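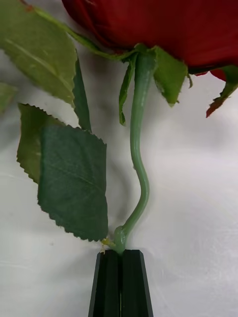
Speaker notes – Teaching by hand, Gundorwood open day
Esi Dogbe, 20 minutes plus questions

Start
Thank Kekeli Mensah for setting up the arm. Ask who has taught a child to tie a shoelace. Did you explain it, or did you take hold of their hands? Wait for the laughs, then go on.

Two ways to show a robot
By hand: you hold the arm and move it through the job while it records its joints. Lovely and direct, you can feel the weight of it.
By remote: you sit at the desk with the Mulik controller and the arm copies you. Slower to learn, but your own hands stay out of the camera's view, and that matters a lot when the robot has to learn from what it sees!

Why a flower
An artificial rose is a brilliant teacher. The stem is smooth plastic with a bend in it, the fabric leaves stick out to the side, and the bloom is far bigger than the bit you grip. We hold it low, just under the knobbly part where a leaf joins. Say this slowly and mime it with finger and thumb.

Numbers (don't rush)
Our first set in March was 23 demonstrations, all mine, all far too alike. Now we ask for 200 per task, from several people. Zomell, our recording program, has 916 saved altogether – pens, spoons, socks, flowers.

What I got wrong
I tried to be perfect. I cut out every wobble. Then the arm drifted a little to one side and had no idea how to get back. Keep the wobbles, show the recovery! (Tell the Akolgo spoon story if there's time, skip if past 15 minutes.)

Have a go
Two people at a time, one on the controller, one watching the screen. Small movements, breathe out, close the fingers last. Kekeli has the stop button.

Questions, then tea in the side room.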